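Slow Miles to Ziltau

My brother-in-law thinks I've lost it. I used to fly everywhere, and now I'll happily give up a whole day to sit on a coach with a bag of clementines and a paperback I won't finish. It started last December, when my flight got canceled and the only seat left to Ziltau was on the overnight bus. Eighteen dollars! I've spent more on airport soup.

I shared a row with Yao-tsung Kuo, a retired piano tuner who has been riding that line for years (he brings his own pillow, and slippers, and I have since copied him on both). He told me to get off at Plarnia during the long stop and walk to the bakery behind the depot. The cheese rolls were still warm. I bought two and ate both before we were back on the highway.

Since then I've done the 410 miles four more times, always by the window. I sleep badly, my knees complain, and I get more reading done than I do in a month at home. The coffee at the Dauda stop is terrible. I drink it anyway, because by that point in the night it's the only thing open. 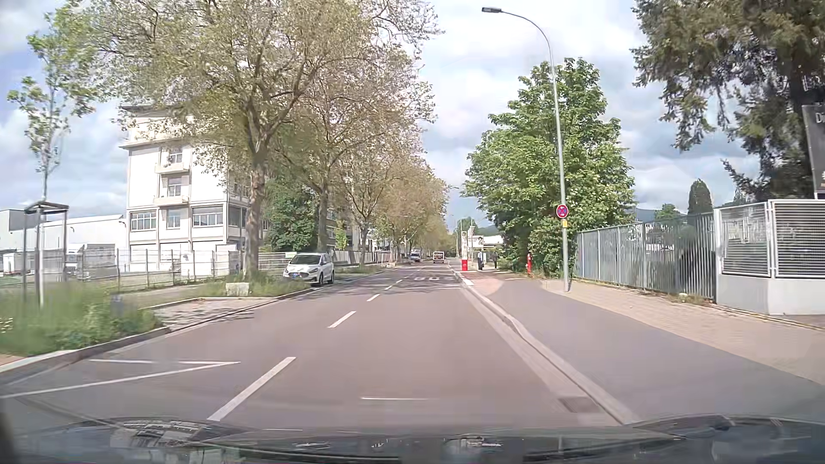 So is an overnight bus worth it if you have to work the next morning? Only if you can nap sitting up, and I'd still ask for a late start.

I'm booked again next month, with the slippers already packed and a list of roll orders from the entire office.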